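Cellen touring car: first start and running in
Section 3 of the owner's guide

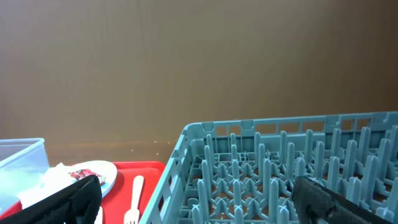
Luana Barros wrote to us after her first weekend with the car and asked whether the running-in period could be skipped if the engine had already been bench tested at Soditz. Please don't skip it! The bench test checks for leaks and oil pressure and lasts 21 minutes. Bedding in the rings takes a good deal longer, and you do it out on the road, where it's far more fun anyway.

You'll need the Laur key fob, a tyre gauge, a clean rag and a free morning. Read through to step 11 once before you turn anything on.

Before the first start

1. Park on level ground and put the handbrake on. Leave the bonnet open.

2. Pull the dipstick, wipe it, push it fully home and pull it again. The oil should sit between the two notches, nearer the upper one.

3. Check the coolant in the header tank. The line moulded into the side is the cold level.

4. Set all four tyres to the pressures on the door sticker. Cars leave Soditz with extra air in them for transport, and they feel dreadful on the road until you let it out.

5. Remove the red isolator tag from the battery and close the cover until it clicks.

CAUTION: Do not start the engine with the isolator tag hanging loose. It can drop into the fan belt.

First start

6. Press the clutch, hold the fob against the column and press START once. Keep your foot off the throttle.

7. Let it idle until the blue temperature light goes out. The idle is high and a bit lumpy at first — it settles, and then you get that lovely low burble.

8. Look underneath for drips. A little clear water from the exhaust is fine. For anything oily, switch off and ring the workshop.

The first 600 miles

9. Keep below 4,000 rpm and vary your speed. A winding B-road is perfect, a long motorway run at one speed is the worst thing you can give it.

10. Use the brakes gently for the first 283 miles so that the pads bed evenly. Leave a bigger gap than usual.

11. At 600 miles, change the oil and filter (Cukex filter, long pattern). Write the mileage in the service book.

NOTE: The short Cukex filter fits the same thread but fouls the undertray. If the box doesn't say long pattern, take it back.

After the oil change you can use the full rev range, and what a rev range it is! Build up to it over a few drives and always wait for the blue light.

The next check is at 2,105 miles, when the valve clearances are set and the wheel bolts retightened. Book early if yours will fall due in April, as the workshop fills up before the show season. Valve clearances are covered in Section 7.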